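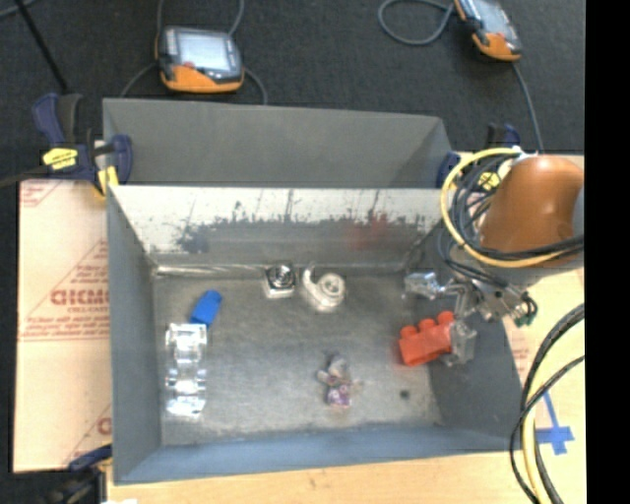
Buying secondhand is mostly a matter of reading wear. Open with that and leave the slide up while people sit down. Every used object has been knocked, rubbed, leaned on, and wiped, and the marks are there for anyone who takes a minute to look. Ask the room to look at the back wall of this metal bin, where the dark scuffs run along in a ragged line and get thickest toward the left. Marks like these are uneven on almost everything you will ever buy used, and the uneven part is worth your time. Ask what would worry them and what wouldn't. Take a few answers, don't correct anyone, and move on.

Introduce the talk. Five parts, with questions at the end. I run the secondhand table at the Ristumen household fair, and before that I spent years buying badly. People can stop me for a word they don't know but should hold the longer stories for later. There are always longer stories.

PART ONE: WEAR AND DAMAGE

Define the two words, slowly. Wear is what use does to a thing when it is used the way it was meant to be. Damage is anything that stops it doing its job or will stop it soon. A chair seat that has gone shiny is worn. A chair with a split in the leg is damaged. Plenty of chairs are both, and the shiny seat is what people look at.

Explain that most sellers describe wear and leave out damage. I don't think they are dishonest as a rule. They have lived with the wobbly drawer so long that they pull it open with a little lift to the left and don't know they are doing it. The scratch on top they see every day, so the scratch goes in the ad.

Point to make clearly: a thing can look terrible and be sound. Scuffs on a metal surface are usually just scuffs. Rust that flakes when you press it is another matter. Carry a cloth, wipe a spot if the seller agrees, and see whether what you thought was rust comes off. Dirt comes off. Old tape glue mostly comes off. Pitting stays where it is, and you can feel it with a fingernail.

Hand around the two saucepan lids at this point. Same maker, same size. One has the loose handle. Let people find it themselves and don't say which. Wait until the lids are back at the front before starting part two or half the room will be playing with them.

PART TWO: WHERE TO LOOK FIRST

Joints, edges, feet, and undersides. Say it twice, they write it down.

Joints: anywhere two pieces meet. On furniture, put one hand on each side of the joint and push gently in opposite directions. Movement you can see is bad. Movement you can only feel may be fine for another ten winters, and glue is cheap. On metal things, run your eye along the seam and look for a gap or for light coming through. A rough-looking seam may be perfectly solid. A neat one can be cracked at the end where the strain is.

Edges: chips, lifted veneer, fraying. The edge gets hit first and repaired last. Fresh paint on one edge and no other should make you ask a question.

Feet: tip the thing over. Most buyers never do it. Uneven feet tell you about a damp floor, or a floor that sloped, or a short leg that somebody fixed with a folded beer mat. Soft wood at the bottom of a leg means it stood in water for a long while. Press it with a thumbnail.

Underside: labels, repair marks, odd screws, woodworm holes, old price stickers. I once turned over a sewing box and found the price from three owners back written in pencil, each one crossed out and a lower one added. I offered the next number down and got it.

Short pause. Drink some water. In August this hall is hot by two in the afternoon and people drift off if I talk straight through.

PART THREE: SMELL AND SOUND

This part always gets a laugh at the start and then people take it seriously.

Open every drawer and door and put your nose in. Stale air clears in a week with the drawers out. Mothballs take a summer. Smoke in upholstery does not leave, whatever the seller has sprayed on it. Mildew in a mattress or a cushion – walk away, it costs more to clean than to replace. Mildew on plain solid wood can be washed off and dried in the sun, and I have done that plenty of times.

Musty books: one musty book will share it with the whole shelf. Keep new arrivals apart for a while. A closed box with a dish of baking soda does a fair job.

For sound, tap things. Glazed pots and china ring when they are whole and go dull when there is a crack, including cracks too fine to see. Hold the cup loosely by the handle and flick the rim. Do the demonstration with the blue cup and then the brown one. Practice this before the doors open because last time I flicked the wrong cup.

Anything with a motor, ask to have it switched on, and leave it on. Thirty seconds tells you it starts. Five minutes tells you whether it gets hot, gets loud, or starts to smell of warm dust. If the seller has no outlet nearby, wait until they find one. Bring a short extension cord. Check the power cord along its full length while the thing is unplugged, and pay most attention to the last few inches at each end.

PART FOUR: MONEY

Keep this short. It turns into an argument otherwise.

Tell the dresser story. I paid 231 for a dresser at the Gavusine auction rooms because I had decided I wanted it before I got there. I had looked at the listing so often that I stopped seeing the back panel was missing. A board for the back, new runners for two drawers, and a hinge cost me another third on top, and a weekend. I still have it. I would not pay that again.

What I do now:

Write down the most you will pay before you leave home, and write it on paper. A number in your head goes up when other people are bidding.

Add the cost of the repair to the price before you compare it with a new one. Add the cost of the van too. People forget the van.

Ask "would you take" and then a number, once, politely. If the answer is no, you can still buy it at the asking price without anyone losing face. Don't run a thing down to its owner's face to get money off. It is rude and it doesn't work well.

Sleep on anything big. I use a 24-hour rule for anything I can't carry to the car alone. Most of the time the thing is still there the next day. When it has gone, I have missed it less than I expected, with the exception of one green kitchen table that I still think about.

Someone will ask about haggling at charity shops. My answer is that I don't do it. Others in the room will disagree and that's fine, let it run for a minute and then go on.

PART FIVE: WHEN YOU GET IT HOME

Clean it before you repair it. Half of what looks like damage in a dim garage goes away with warm water and a little dish soap. Start with the mildest thing you have. You can always go stronger, and you can't put a finish back once you've stripped it.

Wood: damp cloth, dry cloth, wait a day, then decide about wax. Don't wax over dirt. On old furniture try the cleaner inside a door or on the back of a leg first.

Metal: wipe, dry well, and get into the corners, where water sits. A thin coat of oil on bare steel if it's going to live in a shed. Stains that don't wipe away and don't feel rough can be left alone. I used to scrub at every mark until the surface looked worse than when I started.

Fabric: outside on a dry day, beat it, vacuum both sides, then look at the seams with a flashlight. Do this before it goes into the house. I mean before, and I say so with some feeling.

Electrical: if you have any doubt about it, pay for someone qualified to look it over. The Kiani repair evening takes small appliances if you sign up ahead, and the sheet is by the door. They don't take microwaves or televisions, so please don't bring them.

Then use the thing for a few weeks before you change anything about it. I have repainted shelves and then moved them to a room where the old color would have been right.

WHAT TO CARRY

Read the list out if there is time. If not, it's on the handout.

Tape measure. Flashlight. Old cloth. Small notebook with the sizes of your doorways and the space you want to fill. Short extension cord. Cash in small bills. A blanket in the car.

Measure the stairs as well as the doorway. The bend in the stairs is where sofas stop.

QUESTIONS

Usual ones, with short answers so I don't ramble.

Are used mattresses ever all right? I don't buy them.

Is old paint a problem? It can be. Don't sand old paint on anything unless you know what it is, and keep it away from small children. Test kits are sold at hardware stores.

How do you get a stuck drawer to run? Rub a candle stub along the runners. If it still sticks, see whether the whole piece is standing level, and put a slip of card under the low foot before you plane anything.

Do you sell on what you don't keep? Yes, and I write the faults on the tag.

Collect the saucepan lids and both cups before leaving the hall. Return the projector key to the office window by five.

Last updated: August

Related
Ristumen household fair: booking a table
Getting candle wax, glue, and tape off old furniture
Reading an auction listing (handout from the Gavusine visit)
Kiani repair evening: what you can bring
Fixing a chair that rocks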